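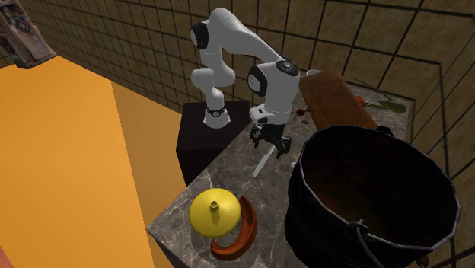

Gray marble counter with lighter veining, black pot at right.

09/12/2018
Stone care bench, sealer and etch series, continued from the May pages.

Present: Teresa Simões, Nghĩa Tô, me for the whole session. Dwayne Esposito in for the afternoon readings.

Purpose. Separate two complaints that keep arriving under the same word. Pemcombe logs everything as "staining". Some of it is staining, meaning something has gone into the pores and darkened the stone. A good part is etching, meaning acid has taken the polish off and left a dull patch with no color in it. A penetrating sealer should help with the first and do very little for the second. The May series muddled them by using red wine for everything, and wine does both jobs at once.

Stock. Coupons cut from the Usmani offcuts, gray, polished face up, sawn edges taped. Washed in plain water, dried in the warm cabinet overnight, cooled on the rack with the door shut. Batch number 111 written on the underside in pencil. Marker bleeds through when solvent goes on, see the ruined set in May. One coupon had a filled crack running corner to corner and was put aside. Resin in the fill would have skewed the weight gain.

Reference coupon weighed 475 g dry, weighed again after lunch, no change. Balance is behaving since it was moved away from the window.

Sealers. Tondex, solvent type, as supplied. Mekham, water based, shaken well, and it needs it: a pale layer settles in the bottom of the can if it stands between coats. Both applied with a folded cotton pad, left wet for 5 minutes, then buffed off with a dry cloth. Two coats each. Teresa did all the wiping so that the pressure would be the same throughout. Bare coupons were wiped with a dry pad in the same way.

The Mekham label gives a longer dwell than we used. We kept to one time for both and I accept that this may undersell it. To be repeated at label time.

Drop test, water. One drop from the pipette on each face, covered with a watch glass to stop drying. Bare stone darkened under the drop quickly and showed a ring when blotted. Tondex held a bead and blotted clean. Mekham held a flatter drop and left a faint shadow that was gone by the time the oil was laid out. Nghĩa read them blind, with the coupons shuffled and the undersides hidden, and sorted bare from sealed without a mistake. He could not sort the two sealers from each other by eye once they were blotted.
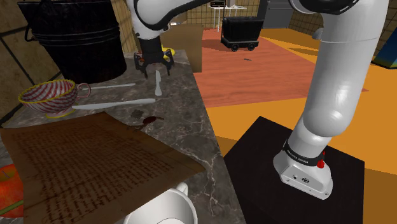 Drop test, oil. Same layout, sunflower oil from the kitchen bottle. Oil is slower and more useful. It doesn't evaporate, so a weak spot in the coating goes on getting darker and can be found later. Bare stone took it in along the veins first, then spread sideways into the ground. Both sealers slowed this down. Neither stopped it on the coupon with the coarse white vein, where a dark thread followed the vein almost to the tape. I would like to know whether that is an open boundary along the vein or only a lower take-up of sealer there. A cross section would settle it. Ask Milovan Spahić for time on the small saw.

Etch test. Citric acid, 5 percent by weight, made up fresh. One drop each, watch glass, blotted, rinsed, dried. Every face etched. Bare, Tondex and Mekham all showed a dull disc with a sharp rim, plain to see with the lamp held low and hard to find with it overhead. The gloss meter agreed with the eye on the fall inside the disc, but its window is wider than the disc, so I'm treating the numbers as a ranking only and have not copied them here. They are on the sheet taped inside the back cover.

There was some fizzing on the bare coupon. Dwayne thought the fizz started later on the Tondex coupon. I did not see a difference and we had not set up to time it. Worth a proper run with a stopwatch and a hand lens before anyone repeats it outside this room.

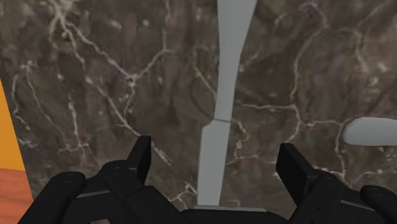

Lighting is the main source of disagreement between readers and it ought to be fixed before the next series. With the ceiling lights on, a heavily veined face hides a dull spot very well, and the pale veins pull the eye away from any change in shine. Plain faces are much easier. That probably explains why the busier stones get fewer complaints at first and then a cluster of them when the owner changes a light fitting or puts a lamp on the counter. Low side lamp, room lights off, reader moves and coupon stays put. Write the lamp angle on the sheet.

Cleaning trial. Poultice of whiting and water on the oil marks, covered with film, edges taped, left to stand. First lift on the bare coupon took out most of the darkening and left a halo. Sealed coupons not lifted yet. Do not peel them early to have a look. The film must come off first and the paste must dry through, otherwise the oil goes back where it came from.

No attempt was made to repolish the etched discs. Ezekiel Mercado has the tin oxide and wants to try it by hand on a felt block. Fine by me, on the bare coupon only, with half the disc masked so there is something to compare against.

Wording for Pemcombe. Their care sheet says the sealed surface is "protected against lemon juice". On this evidence it should not say that. Suggested text: sealing slows down the soaking in of water and oil, and does not prevent dull marks from acidic foods; wipe up spills promptly. Teresa will send it with the coupon photos and the May sheet withdrawn.

Faults and notes to self. Pipette 2 dribbles, use the other one. Tape left a gum line on the Mekham coupons, try the paper type. Warm cabinet reads high against the glass thermometer, same offset as before, not corrected. The lid of the Tondex can was left loose over lunch, so decant from a new can for the repeat.

Open: label dwell time for Mekham, timed fizz run, cross section of the coarse vein, poultice lift on the sealed set. Coupons are on the rack by the sink, second shelf, oil faces up. Leave the film on.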